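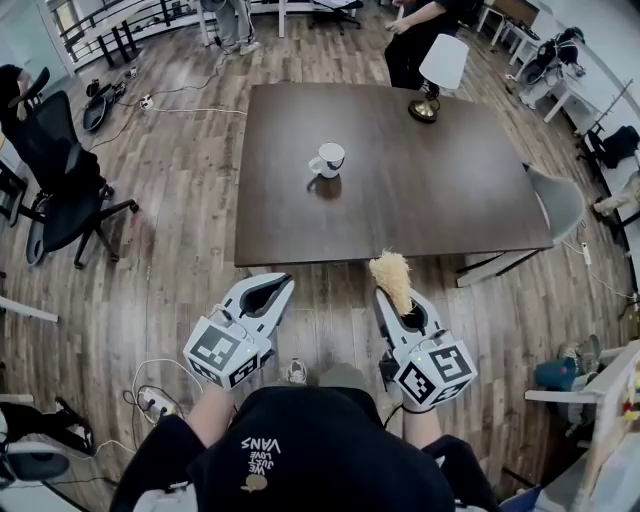 **Hand-held grippers vs. remote arms for teaching chores – worth it?**

**hyvonen_j** – April 15, 2019

We're at 340 dusting demos with the hand-held pair, marker cubes on both. Mustonen wants 2000 before June. My worry is that a person doing it by hand moves like a person. The arm has to copy wrist angles it can't reach, and I don't see what more demos fix there.

**Drirncombe**

How many did you throw out?

**hyvonen_j**

Haven't filtered yet. That's sort of my point.

**nelli.k**

I'd still take it over remote control. We did 1082 on the Hodeck rig and every one is slow and jerky, with the operator stopping to work out depth. You can't teach a light touch through a joystick.

**Girau**

> You can't teach a light touch through a joystick.

You can't teach it through a white jaw either. Somebody waves a duster near a mug and a lamp and the log has positions, no force. Where does "light" get recorded?

**nelli.k**

In the speed and the path. It's a duster, Girau, it isn't surgery.

**Girau**

Fine for the duster. Try it with a damp cloth on that same glossy table and get back to me.

**rhunt**

The glossy table would bother me more than the force. We had tracking drop out on a shiny bench whenever the cube tipped away from the lens. Also move the mug between takes, or you'll train a very good avoider of one mug in one spot.

**hyvonen_j**

Mug moves. Lamp mostly doesn't, I'll admit.

**rhunt**

Then move the lamp. And run three of the paths you've got on the real arm before you record any more. If it can't reach, you'll know by lunch.

**Drirncombe**

Seconding that. Still doubt the 2000 gets you anything but a bigger folder.

**hyvonen_j**

Arm's booked till Thursday. I'll post the reach failures after that, whichever way they go.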